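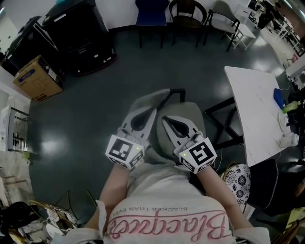

Lettered clothing

Lettered clothing is everyday dress that carries words on the outside, most often across the chest or down a sleeve. The term takes in T-shirts, sweatshirts, work overalls, sports tops and the caps and scarves that go with them. It is usually kept apart from clothing with pictures or patterns only, although a great many garments have both, and writers on the subject have never quite agreed where the line should fall.

Origins

Marks and initials have been stitched into clothes for centuries, mostly so that a shirt might find its way home from the laundry. Lettering meant to be read from across a road came a good deal later, and it owes much to sport and to outdoor work. Teams needed to be told apart on muddy pitches, and delivery firms soon saw that a carter's back was a handy place for the name of the shop. These early letters were cut out of felt and sewn on by hand, a slow business which kept the wording short.

The cotton T-shirt, at first an undergarment, became respectable outerwear in the middle of the twentieth century, and its plain front was almost an invitation to printers. The sweatshirt had got there somewhat earlier by way of schools and colleges, whose names it still so often bears.

Methods

Screen printing remains the commonest method for long runs. Ink is pushed through a mesh stretched over a frame, one screen for each colour, and the shirt is then passed under heat so that the ink sets. The screens take a fair while to prepare, so the price of a single shirt is high and the price of the last one in a large batch is very low indeed.

Heat transfers are printed on paper or film beforehand and pressed on afterwards. They suit small orders, and many people will remember the sort that came free with a magazine and was put on at home with the household iron, with mixed results. Flock printing, which leaves a soft raised surface rather like velvet, was much loved in the 1970s and comes back into favour every so often. Embroidery is the dearest of the usual methods and generally the longest lasting. Direct printing, in which a machine lays ink straight on to the cloth from a computer file, has made it quite ordinary to order one shirt and no more.

Lettering styles

Block capitals with heavy feet, borrowed from sports tops, are the oldest style still in regular use. Flowing script is nearly as old and came in by way of baseball and bowling shirts, often with a long tail under the word. Letters that run up and down the body are harder to read but sit well on a narrow panel or close to a side seam.
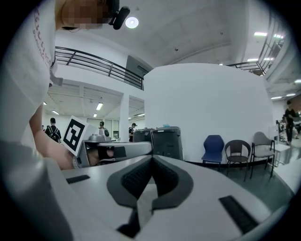 Stretch is the great enemy of all of them. Knitted cotton gives more across than it does lengthwise, so a wide solid letter tends to crack before a thin one does, and printers will often break up a large shape with a fine speckle to spare it the strain. Colour matters too. Dark reds and browns on white cloth are apt to soften with washing, and plenty of buyers like them all the better for it. Some makers now fade the ink on purpose before the garment leaves the works.

Wording

Most wording falls under place names, the names of makers, and slogans, with jokes making up a large and cheerful remainder. English is widely used in countries where few buyers speak it, and the words may be picked for their shape more than their sense. Misspelt garments have a following all their own and can fetch a better price second-hand than the correct version.

The Busonora collection

The town museum at Busonora, in Rurnia, keeps 563 lettered garments, nearly all of them given by the retired printer Bence Sárközi. He had trained at the Mirani works, where it was the custom to put aside one shirt from every order of 1000 or more, and when the works closed he took the whole lot home and stored it in his late mother's pantry. The oldest piece is a rowing club jersey with felt letters, one of them plainly a replacement. A further 114 items came from Jaster, a rival firm across the river, and are catalogued separately at the donor's wish.

A selection went on show on 26 January 2019 and stayed up until March. The garments are kept flat in the dark, with tissue between the folds, and the older transfers are never ironed.

See also: Screen printing; Sportswear; Laundry mark; Knitted fabric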